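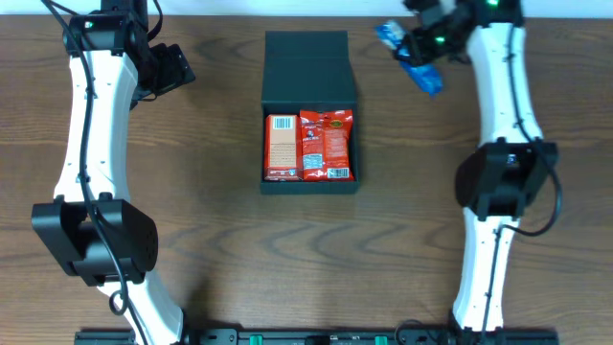 Snack box packers wanted, Hodside

Kulta sends boxes of packaged snacks to offices and break rooms. We need 3 part-time packers for our Hodside room, starting in February.

What the work is

You take snack bags from the day's stock and put them in an open box, following a printed list. Crisp bags go in last so they don't get crushed. A standard box takes a few minutes once you know the list -- nobody is timed in the first week. You will also fold boxes, tape them and sweep up on Friday.

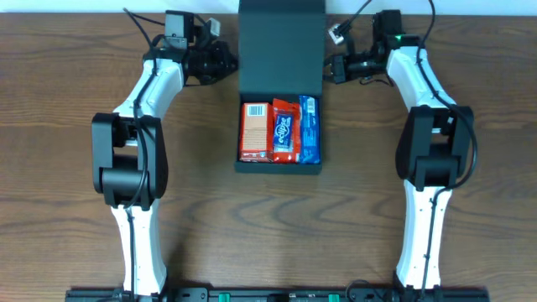 Hours and pay

Five mornings a week, 29 hours in total. Training is paid at the full rate. There is a bonus of $200 after three months.

Who should apply

No experience needed. You should be able to stand for most of a shift and read a packing list. Please tell us about any nut allergy before you visit.
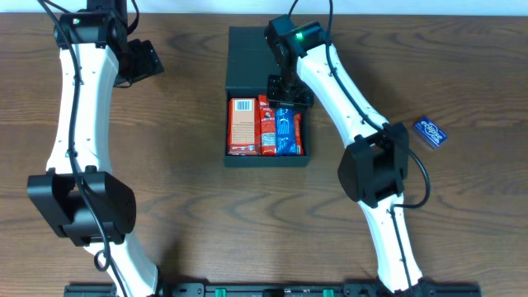 Isabelle MacPherson adds that new packers should ask for the short list on their first day and leave the mixed boxes until later in the week.

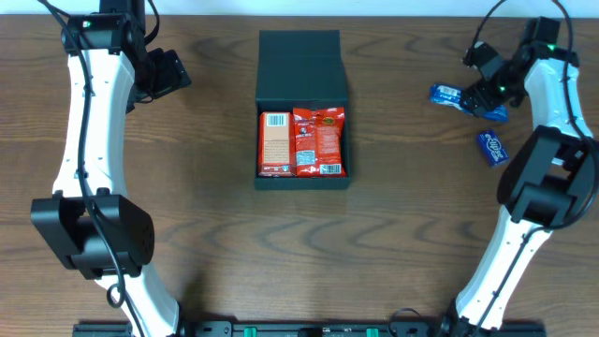
Interviews are held in the packing room and include a short trial. You will pack two boxes and check a third against its list. The trial is done at a wooden table like the ones we use for packing, so wear something you can work in -- no loose sleeves, please. To apply, write to Carter Turcotte at Kulta with your name, a phone number and the mornings you can come in.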